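4.2 Rehearsal in simulation

The arm was assembled in the shared workshop at Wornwood over 7 weeks. Before any trial on the bench, each motion was rehearsed in a simulated kitchen - Figure 6 shows the gripper in front of the wire rack, with the oven door lowered.

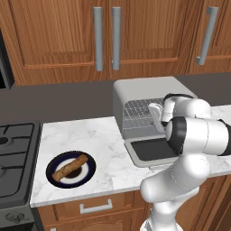 4.3 Transfer to the bench

Motions were passed to the built arm only after review by both authors. Over 176 rehearsals were logged in April, and 2 joint limits were revised before transfer.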